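Wednesday, September 30, 2026
By Arlo Crenshaw

Print this post | E-mail this post

So I finally went to a hackathon! I've been saying I would for years (my wife will back me up on this) and last weekend I packed a sleeping bag, two laptops and way too many granola bars and drove out to Ekcombe. I got put on a team with Jhosep Agudelo, who writes code faster than I can read it, and we decided to build an app for reporting flooded roads. We called it Limus, which is Latin for mud. I was very proud of that name.

The idea is simple. You drive up to a puddle that's too deep, you tap one button, and everybody else nearby sees it on the map. We had 5 of us on it by Saturday lunch and the map was working by dinner, and then the login broke and stayed broken until long past midnight.

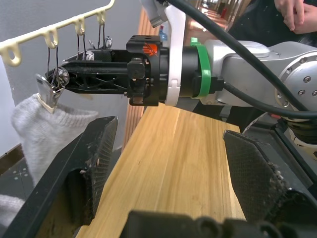 Jhosep fixed it in the end by throwing out everything I'd written, which, fair enough. We loaded 600 made-up reports to see if the phone would choke, and it only crashed twice. Big cheer from our table!

We came in second. First place went to Chambi, a bus tracker that works by text message, and I voted for it myself. The Limus code still needs a lot of cleaning up, but we're hoping to have something people can try in October. If you've got an old Android phone and live somewhere soggy, leave me a comment.

Print this post | E-mail this post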